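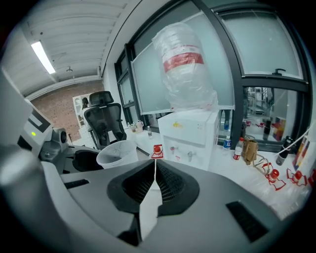 Changing the jug on a countertop water dispenser

Applies to top-loading dispensers with two taps. Allow 5 minutes, plus heating time.

Before you start

Switch off the heating and cooling at the back of the unit. Wash your hands. Check the date on the new jug and inspect the neck for cracks.

Procedure

1. Hold a cup under the cold tap and drain what is left in the reservoir.
2. Lift the empty jug straight up. Keep it upright once it is clear of the collar.
3. Wipe the collar and the probe with a clean, damp cloth.
4. If the jug came in a plastic bag, pull the bag down below the neck. It can stay on the body of the jug, but no plastic may enter the collar.
5. Wipe the cap and peel off the sticker. Leave the inner plug in place.
6. Grip the neck and the base, tilt the jug over the collar and lower it onto the probe.
7. Run both taps until the flow is steady, then switch the unit back on.

If a tap drips

Reseat the jug first. If the drip continues, replace the tap washer (Pulstead part 439).

Put the cap and sticker in the trash. Store empties upright, away from windows.

Last revised December 27, 2019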